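Cameron Lamont tests garment care labels for a living, and his complaint about them is that most people read the temperature and nothing else.

"The number in the tub is a ceiling," he said on a Monday morning at the Skinner textile laboratory. "A shirt marked 40 can be washed at 30 for its entire life. What it can't do is go to 60."

Lamont joined Skinner after 13 years at Grurkau, a dye house. His section handles jersey knits, and its largest current job is a shrinkage series on 534 cotton samples. Each is marked with a square, washed, dried flat and measured along both directions of the knit.

"Length goes first," he said. "Jersey is pulled lengthwise in finishing, and the first wash lets it relax. We call that relaxation shrinkage, and it's mostly over after 2 cycles. If the garment is still getting shorter after that, the problem is the dryer."

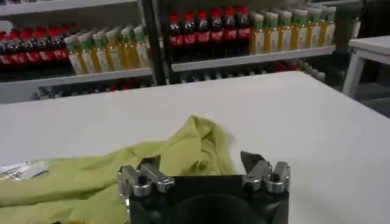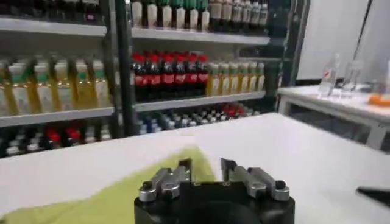
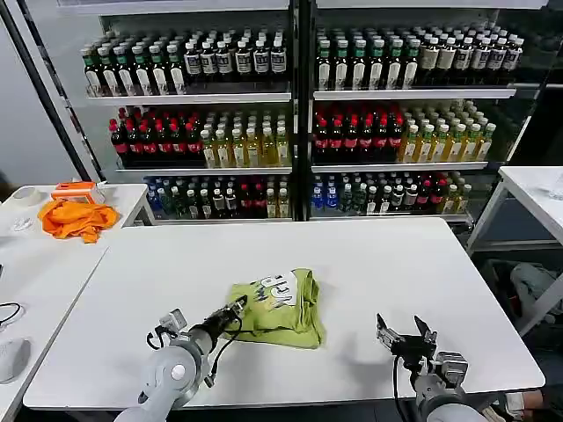
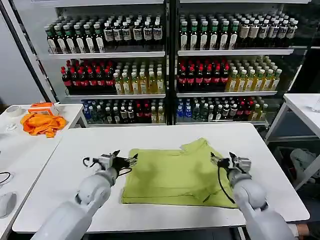
Latifa Lamrani

Bright shades are a separate matter. Lamont said yellow and green dyes tend to be blamed for fading when the cause is often detergent containing optical brightener, which shifts the color toward blue.

"The dye is still there — you've put something on top of it," he said. He recommends a detergent sold for colors and a full rinse.

Printed shirts should be turned inside out and kept away from a hot iron. Heat softens many inks, and a print pressed face to face in a drawer on a warm day can stick to itself. He folds his own with the print outward.

His colleague Shadi Masri, who runs the abrasion bench, disagreed on one point. She considers overloading the drum worse for prints than temperature.

"Fill it to the top and everything rubs," Masri said. "I see cracked ink on shirts that were never washed above 30."

Lamont did not dispute the finding, but said he would wait for the July results before changing his advice.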